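# Plinder (robot bar kit)

Plinder is a two-armed drink-making kit sold by Sivesik, and I've been keeping this page up since I bought mine for my place in Nunelville. It's a kit in the true sense - you get arms, grippers, cables and a box of screws, and you bring your own table. Last updated 18 August 2020.

The design came from Margus Zariņš, who wanted something that could work with regular bar tools instead of those sealed pods. The first units went out in October, and the base price was $900. A support plan from Venckus costs another $25 a month, and I'd skip it unless you really hate reading manuals (I kind of like them).

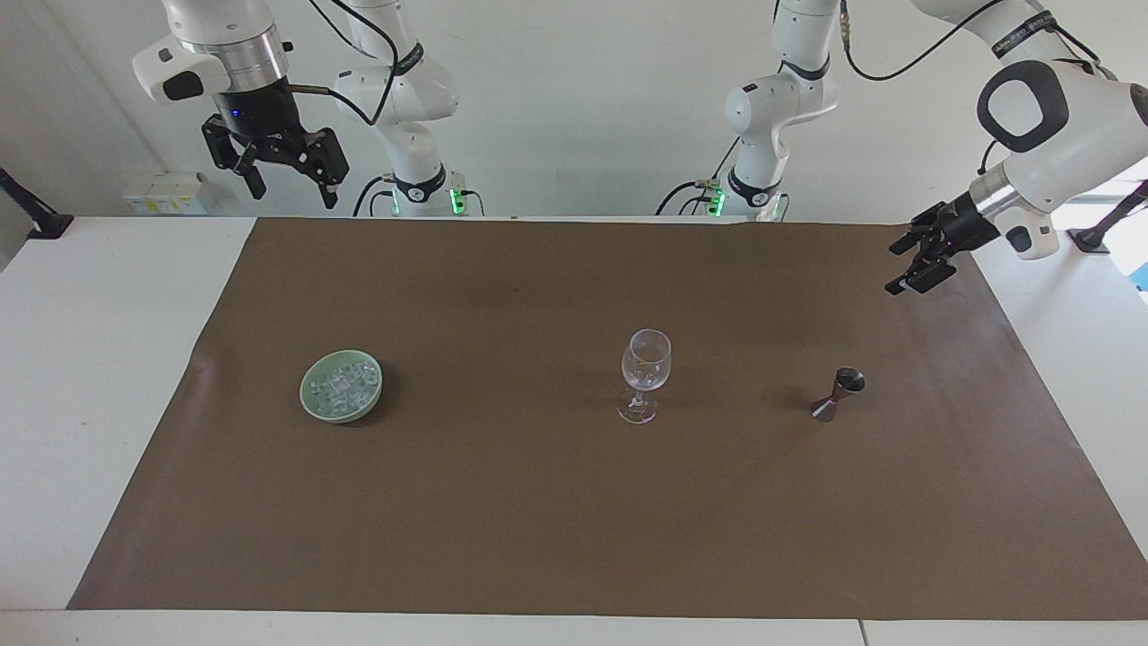 Glassware is the part most owners write to me about. Plinder doesn't come with any, so you teach it each piece you plan to use, and the manual has a whole chapter on stems, rims and where to grip. Paper or cloth on the tabletop is up to you. I like plain brown paper under a clear wine glass, with ice in a shallow bowl off to the left and the jigger over on the right, so the two arms each have a side to reach into. A double-ended jigger can be taught standing up or lying tilted, but those are saved as separate poses, so do both!

Recipes are short text files. Florencia Alarcón runs the biggest shared collection, and her spritz file is the one I'd load first. Ubaldo Fiore has a nice set of no-alcohol ones too, though a few of them were written for the older software and need version 2 settings added by hand.

My main gripe is setup time. Lining up both arms ate most of my weekend, and the printed guide skips the step where you name the left and right sides. The online copy has it, under "Bases."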